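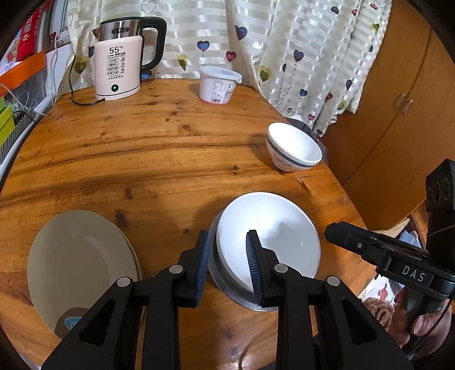 1/7 Three weeks with the Lendik rental kit for hand-held grippers and I'm so happy with it! We went straight for dishes, my favorite thing to teach a robot and the one I was most nervous about.

2/7 Plates first. The ribbed blue pads close on a rim from both sides, and after an hour or so I'd quit thinking about my fingers.

3/7 802 takes saved so far. The plan covers 2,000 a month, so there's room for bowls - and for all my bad takes.

4/7 Gripe: the Lendik upload page logs me out if I go make tea. Please fix!

5/7 Two people at one table works great once you agree who reaches first. We call it out loud, like volleyball. 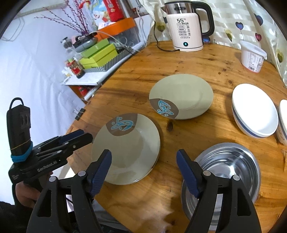 6/7 Indrek Lūse wants to know if left-handers get along with it, and whether you can pause the rental in August.

7/7 I'm a leftie and yes, totally fine. Pausing is in the account menu, one month at a time. Steel basins are up next!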